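Última actualización: viernes, 24 de julio de 2026

Laboratorio de Manipulación Robótica – Prácticas del segundo bloque
Apuntes de la unidad 4: Normas y buenas prácticas en la celda compartida

4.1 Objeto y alcance

Los presentes apuntes recogen las normas que rigen el trabajo con brazos robóticos en el laboratorio docente Prumo. Son de aplicación a todo el alumnado matriculado en la asignatura, al personal investigador que comparta las celdas y a los visitantes autorizados. Complementan la guía de seguridad entregada en la primera sesión y no sustituyen en ningún caso al manual del fabricante ni a la normativa vigente sobre robots industriales y colaborativos.

El acceso a las celdas requiere haber superado el cuestionario inicial. Quien no lo haya superado podrá asistir a la práctica como observador, fuera de la zona señalizada.

4.2 Evaluación de riesgos de la tarea

La evaluación se realiza sobre la aplicación completa: brazo, pinza, pieza, mesa y entorno. Un brazo de fuerza limitada puede dejar de ser seguro según lo que sujete. Los objetos con esquinas, vidrio, cordones o partes colgantes exigen una anotación específica en la ficha de tarea, con indicación del punto de agarre previsto y de la altura máxima de elevación.

En las tareas con objetos compuestos, como un marco de madera con una canasta en miniatura y su red, se anotará cada elemento por separado. La red se considera parte colgante a todos los efectos. 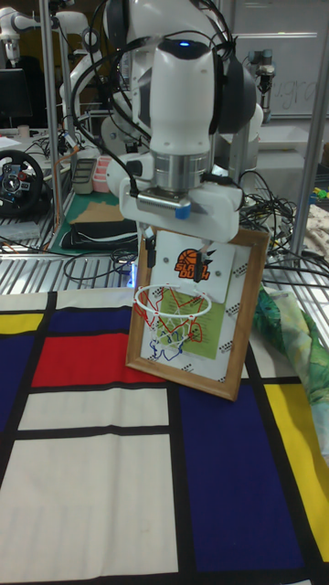
4.3 Preparación de la mesa

a) Retirar de la superficie los objetos ajenos a la tarea, salvo que figuren en la ficha como elementos de distracción.
b) Extender el mantel sin pliegues bajo la zona de agarre y comprobar que no sobresale por el lado del operador.
c) Revisar el recorrido de los cables en todo el rango de movimiento de la muñeca, a velocidad reducida.
d) Verificar el paro de emergencia antes del primer movimiento. La comprobación se firma en la hoja de turno.
e) Confirmar que las celdas contiguas están informadas del inicio de la práctica.

4.4 Agarre y elevación

La aproximación se efectúa en vertical siempre que la geometría lo permita. La fuerza de cierre se fija en el valor mínimo que mantenga la pieza estable y no debe superar 40 N en piezas de madera o cartón. Todo aumento por encima de ese valor requiere autorización escrita del profesorado – la autorización verbal no es suficiente.

Cuando la pieza se sujete por el borde superior, la inclinación es previsible. El operador la tendrá en cuenta al programar la bajada y mantendrá la pieza cerca de la mesa durante los desplazamientos laterales. La masa declarada en la ficha del ejercicio Levano es de 686 g, dato que debe introducirse en el controlador como carga útil antes de la sesión.
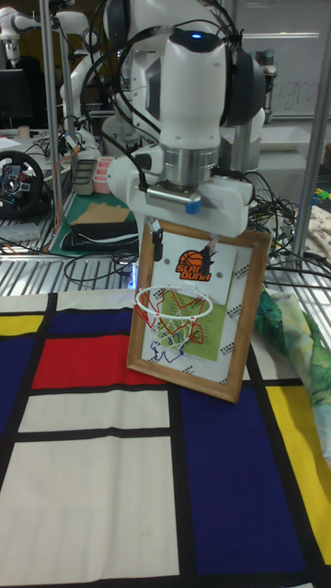 ¿Puede el operador corregir con la mano la posición de una pieza sujeta por la pinza?
Solo con el brazo en parada supervisada y tras avisar en voz alta al compañero de turno. La reanudación corresponde a la misma persona que solicitó la parada.

4.5 Registro de la sesión

Cada repetición se anota en el formulario Chin, con independencia de su resultado. Los intentos fallidos no se eliminan ni se repiten bajo el mismo número. El conjunto de referencia del curso anterior consta de 1182 repeticiones; 17 fueron excluidas del análisis por carecer de ficha de tarea, circunstancia que el alumnado deberá evitar en sus propias entregas.

El registro incluirá el punto de agarre, la fuerza de cierre, la posición final de la pieza y cualquier contacto no previsto con la mesa o con el mantel.

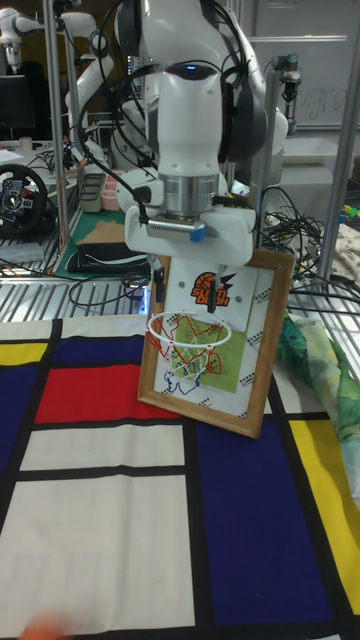

Los contactos leves se consignan con el código C1 y no interrumpen la sesión. Los contactos que desplacen la mesa, dañen la pieza o provoquen una parada de protección se consignan con el código C2 y obligan a repetir la verificación del apartado 4.3 – incluida la firma en la hoja de turno.

4.6 Entrega

La memoria de la práctica se entregará en septiembre, en la fecha que fije el calendario de la asignatura, acompañada de las fichas de tarea y de los formularios Chin completos. No se admitirán memorias sin evaluación de riesgos.

Contacto: secretaría del laboratorio Prumo | © Prasell, material docente | Volver arriba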